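Anyone planning to buy the Liem hand-held gripper pair this year will find most of what they need on this page, and if something is missing do write to us at Stisgate, as we're always glad of a chat. The pair costs £1,130 for a left and a right, with blue finger pads already fitted, and £1,249 if you'd like the padded carry case and a spare set of pads as well. It's meant for household tidying work, the sort where you pick up packets, cups and small boxes and put them somewhere sensible.

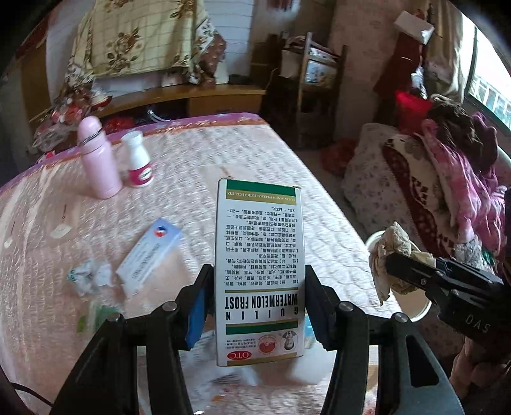
**Do I need to buy two pairs to get started?**

One pair is plenty for one person working at a time, and most of our customers add a second only when they take on another pair of hands.

### Planning your budget

The grippers are the large expense, of course, but please leave a little over for pads. We suggest a fresh set after every 1,000 pick-ups, or sooner if you handle a lot of glossy card (medicine boxes, tea packets and so on), and a set from our Ermont workshop takes 6 working days to reach you. Orders placed in December take longer, I'm afraid, so it's kind to yourself to stock up in the autumn. You'll also want a table you can walk right round, and a good wide bin beside it for the rubbish. 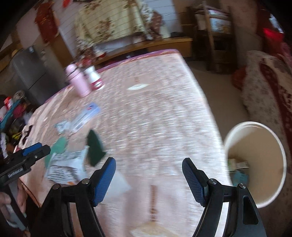

Iddrisu Asamoah wrote to say that he'd put the bin money into spare pads and regretted it by the second week, and would we please tell people to budget for both.

Collection from our Zusesthorpe counter is free, and you're very welcome to try a pair before you pay.

Prices checked March 11, 2019.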